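Ticket: nominations form drops the second half of the supporting statement
Opened by: Orvokki Tuominen
Handled by: Sirkka Sjöberg, Vokstead help desk
Status: open, waiting on Klinhom

Hello Sirkka, and sorry to bother you again so soon after the password business. I'm looking after the Teacher of the Year nominations at our school this March, and the Vokstead form is swallowing people's words. A parent wrote a lovely long piece about her son's chemistry teacher, pressed send, got the green tick, and when I opened it on my side it stopped in the middle of a sentence. 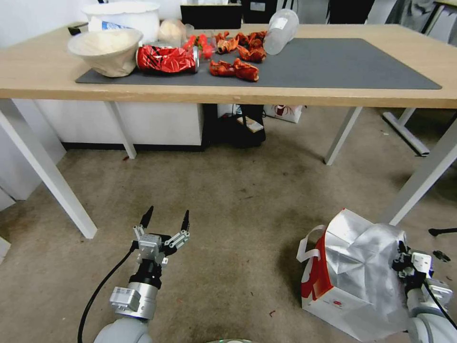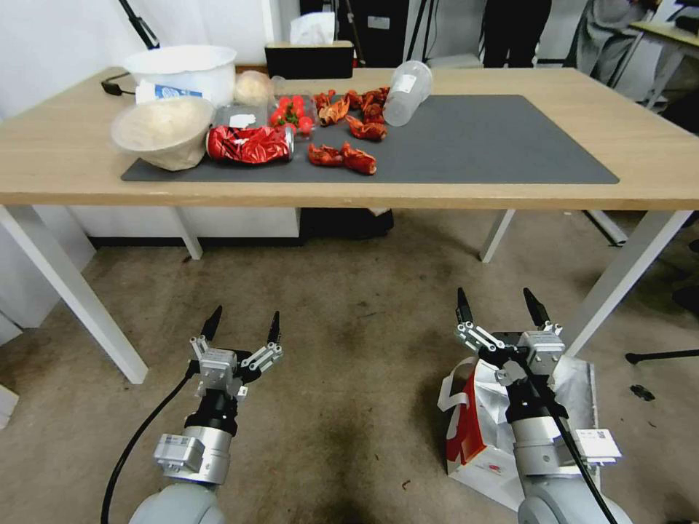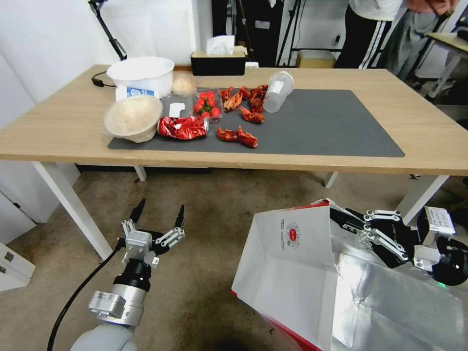 *Table with the grey mat, three views.*

**Orvokki, 9.40**
I've now been through the rest and 2 more have been cut short in the same way, both from former pupils. The short nominations are all fine. I did try it myself from the office computer, with a page of nonsense copied out of the school handbook, and that was chopped as well, so I don't think it's anything people are doing at home.

**Sirkka, 10.15**
Good morning Orvokki, it's no bother at all, and thank you for testing it before writing in - that saves us both a good deal of to and fro. Could you tell me which form template you picked when you set the page up? There's one called Brilo and one called Ultex, and they look almost the same from the front. Please also leave the shortened nominations exactly where they are for now. If you edit or re-save one, the system treats your version as the final one and I may not be able to get back to what was sent.

**Orvokki, 10.50**
It's Brilo. I chose it for the nicer heading, I'm afraid! I haven't touched any of them, though I was very tempted to ring the chemistry parent and ask her for the rest.

**Sirkka, 11.30**
That explains it, then. Brilo was made for things like trip consent, and its answer box keeps only 1,000 characters. It ought to warn people when they run over, and it doesn't, which I've reported to the developers as a fault in its own right. What I'd do today:

1. Go to Forms, then Settings, and switch the template to Ultex. Your questions and the closing date carry over.
2. Send yourself a long test nomination and open it from the staff side.
3. If it arrives whole, delete the test so the judges don't end up reading your handbook.

**Orvokki, 13.05**
Done, and the whole thing came through, right down to the section on lost property. The heading is plainer but I can live with that. Is there any hope for the 3 that were cut?

**Sirkka, 13.20**
I think so, but I don't want to promise. Klinhom look after our backups and keep a copy of each form as it comes in, before the template trims it. I've asked them for yours and will add their answer to this ticket. If they can't find them, I'll help you word a kind note to the people who wrote in.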